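Does it really go together without tools? The Kakonus stand, piece by piece

Posted Monday, April 10, 2023

The leaflet for the Kakonus says you can put it together "in moments, without tools, on any table". I have read that sentence on a good many boxes. I have also spent a good many Sunday evenings on the carpet with a torch, looking for the part that made it untrue. So when Hervé Moulin asked whether I'd write up the Kakonus for these pages I said yes, on condition that I could be rude about the leaflet.

It comes from Fovico and is sold over here by Pichon, in a carton that is far too long for the back of a small car. Inside there is a plastic base, a set of poles and tubes, and a single folded sheet of drawings. No words on the drawings, naturally. Words would have to be translated, and somebody might hold them to it.

The base and the first poles

The base is a big flat plastic thing, hollow underneath, with walls running through it to stiffen it up. Each threaded socket sits out towards a tip or a corner, and the poles screw into them. I'll admit the idea is sound. Whether plastic threads stay sound after they've been done up and undone for a few years is a different matter, and the leaflet doesn't go into it. A thin pole and a thicker one are in, with the tapered tubes lying on the black cloth until they are wanted.

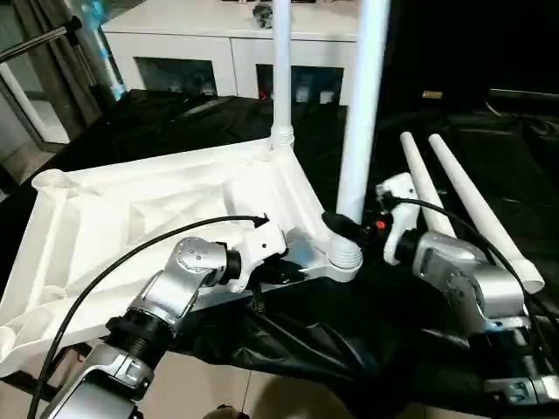
Any table will do

Will it? The base takes up most of the depth of an ordinary table before you've added anything to it, and poles stick out further than you think they will. Put a cloth down first. Hard plastic on a polished top is asking for a row, and a dark cloth has the added advantage that a white part can't hide on it. I have my doubts about how well a cloth stays put once you begin twisting poles, mind you. Mine at home slides about like a wet dog. Tuck it under at the corners, or use clips if you own any. 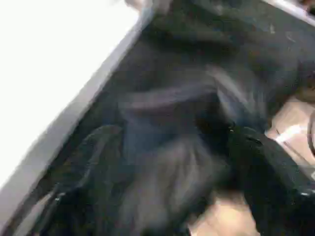 White surface, grey border, dark material beyond.

White is the other thing I'd grumble about. Everyone who sells household goods seems to have settled on it, and under a decent lamp a plain white part loses every edge it has. Fovico could have moulded a small arrow beside each socket to tell you which pole goes where. The drawing shows this with a dotted line that wanders across the page and stops somewhere near the fold.

Walls and corners

Turn any moulded part over and you find out what you've paid for. There are thin dividing walls, sharp corners where they meet, and hollows between them that will be full of fluff by November. The catalogue calls this "lightweight engineered strength". I call it using less plastic, and I don't object to that, but I would like it to be said plainly. The ribbed round piece has its own rounded socket where the walls come together.

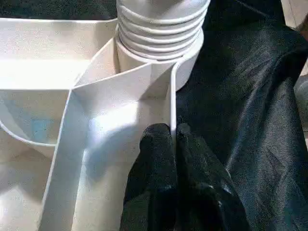 I asked Pichon what the stand is meant to carry and got a cheerful reply that it was "suitable for everyday use". So is a teaspoon. If you want a figure before you load one up, and you should, keep asking until you get it. Hervé takes the kinder view that most people will hang a coat on it and never think about the matter again. He may be right. He has also broken 2 coat stands that I know of.

My own advice is to get every thread started by hand before tightening any of them. The leaflet has you finish each pole completely before touching the next, and I don't believe in that order for a minute.

Pale blue, for a change

After all that white it's a relief to look at a bit of colour. The blue is soft and powdery and has a slightly fuzzy look to it, which makes me wonder how it will take to dusty hands. A thin silvery ring runs round the narrow end, and the black cloth is bunched up on both sides.

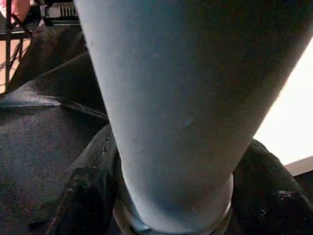 Would I buy one?

Not yet. I'd want to see one that had lived in somebody's hallway for a couple of winters, with children and wet umbrellas, and I'd want a leaflet drawn by a person who had met a screw thread. The shop in Koltelmont keeps a made-up Kakonus by the till, so go and give it a good shake before you part with any money. Ask about spare poles too. I was told they could be ordered, though the assistant couldn't find them on the system.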